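Wednesday, July, second half of the afternoon

Fourth go at the blackcurrant leaf dye and I think I've finally worked out why the last lot went that miserable putty colour. It was the kettle! I'd been topping up the pot from the kettle all morning, and the kettle water here is hard enough to stand a spoon in. Rainwater from the butt this time, strained twice through an old pillowcase, and the difference on the wool is lovely. A proper soft yellow-green, a bit like the inside of a gooseberry. The cotton is still sulking.

For whoever reads this after me (Themba, probably): 212 g of dry skein went in, alum first, left to sit overnight with the lid on. I didn't stir it as much as the Tillov notes say to. They want you at it every few minutes and I had the bench to sand. Simmered it until I got bored, then let it cool in the pot, and I'd do that again because the colour kept creeping up while it cooled.

Žofie rang at lunch about the old recipe, the one dated 1694 that she copied out at the archive. She now thinks the word we've been reading as "ash" is a shortened form of something else, possibly a kind of vinegar. If she's right then we've been tipping wood ash into everything for 3 batches for no reason at all, which would explain the crunchy feel on the linen. I've asked her to send the page again, bigger. Her handwriting is worse than the one from 1694, and I told her so.

Cotton, then. I've got a theory that what's wrong is the washing beforehand. Wool comes to me fairly clean, but anything that's been worn and laundered is full of softener and the dye just slides about on top. Old tops and T-shirts are what people will bring to the open day, so it has to work on those, and if it's stripes they bring then I want to know what happens to the white bits next to the dark ones.
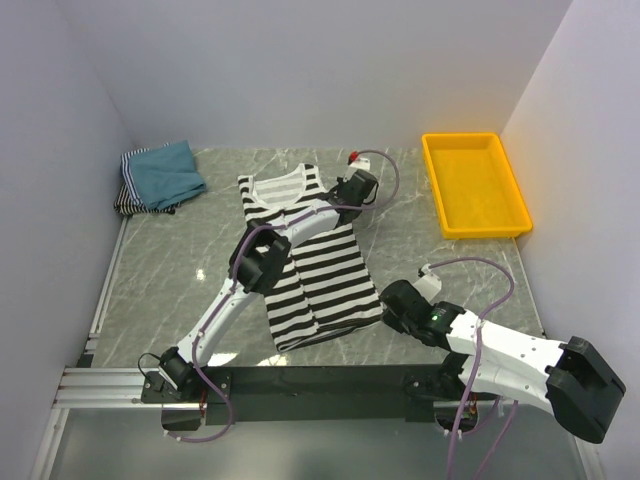 Striped shirt laid out flat.

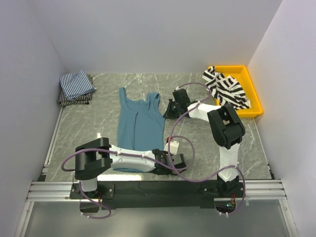

Plan for the cotton is a long hot scour with soda, two rinses, then a soya milk soak, dried on the line, and soaked again. Themba swears by tannin instead and says I'm making breakfast. We'll do half and half and see who has to buy the biscuits.

Other bits before I forget:

- The Kravchuk scales are drifting again. Zero them every time, even if you've only just done it.
- Label 26 has come off its jar. I'm fairly sure it's the madder from the spring but please don't use it on anything you like.
- Big enamel pot has a chip on the rim, inside. Fine for alum, not for anything with iron in it.
- Order more muslin from Stilport (the wide one, the narrow one frays like mad).

Left the second skein in the bath when I went for my tea, just to see how far it'll go. Will fish it out in the morning and hang it next to the first on the north window, out of the sun.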